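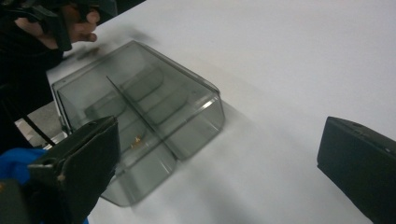 Recipiente de plástico translúcido gris con un separador vertical, sobre una mesa blanca.

Rarkdale estrena su primera Feria del Orden en Casa

Rarkdale, 22 de octubre de 2025. ¡Ya hay programa! La primera Feria del Orden en Casa abrirá sus puertas en el antiguo mercado de Rarkdale con 89 expositores y 12 talleres gratuitos para quienes sueñan con encontrar las tijeras a la primera.

La idea nació en septiembre, cuando la asociación vecinal Quartey preguntó en el barrio qué cursos hacían falta y recibió 1.000 respuestas, muchas de ellas sobre armarios, trasteros y cajones de cocina.

«Nos llegaron cartas preciosas, algunas con planos del pasillo dibujados a mano», cuenta Lacey Heywood, coordinadora de la feria. «Teníamos muchísimas ganas de juntar a toda esa gente.»

Cyril Holroyd enseñará a doblar ropa de cama (¡también las sábanas bajeras!) y Tracey Clegg dirigirá una sesión sobre fotos y papeles familiares. Habrá además una mesa de trueque y merienda a cargo de la panadería Grustach.

La entrada es libre. Las plazas de los talleres se reservan en la sede de Quartey.

Contacto de prensa: Trevor Haslam, asociación Quartey.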